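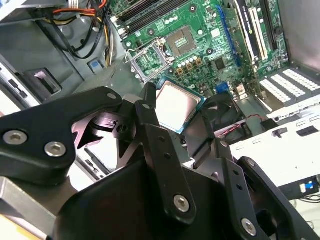 How long should a player stay off the field after a concussion? As long as an independent doctor says, with a fixed minimum of two full matches written into league rules.

The second half of that answer is where the argument starts. At present the league sets no minimum. A player who passes the sideline test on Saturday can be back in training before the bruise has changed colour, and the person who signs the form is paid by the club.

I went through the injury reports the league published for the last four seasons. They list 2,303 entries. Of these, 50 are head injuries, and in 34 of those cases the player appeared in the next match. Hamstring strains kept players out for longer on average. A torn muscle is easy to see on a scan and a concussion often isn't, so the gap reflects what can be measured more than what is serious.

Clubs object on grounds of squad size. Vivek Goel, who coaches Kakmont, put the case fairly in November: a small roster loses its quarterback for two weeks and the season may go with him. Greenberg can carry three at the position. Bumside cannot.
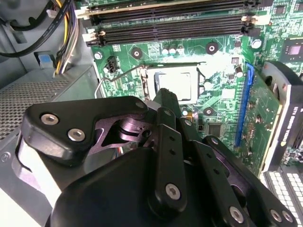 That is a real cost, and the rule should deal with it directly. A club with a player on the head injury list ought to be allowed a temporary signing who does not count against the cap. The mechanism already exists for long-term knee injuries – it needs one extra line in the roster regulations.

The other objection is that players will hide symptoms if they know an absence is automatic. Some will. They hide them now, as Taner Duman admitted after he left Rerner, and he was playing under the loose system. Spotters in the stand with the power to stop play would catch more cases than a quiet word from the physio does.

The two-match figure is open to debate. I would accept three. I would not accept leaving it to the club that needs him on the field.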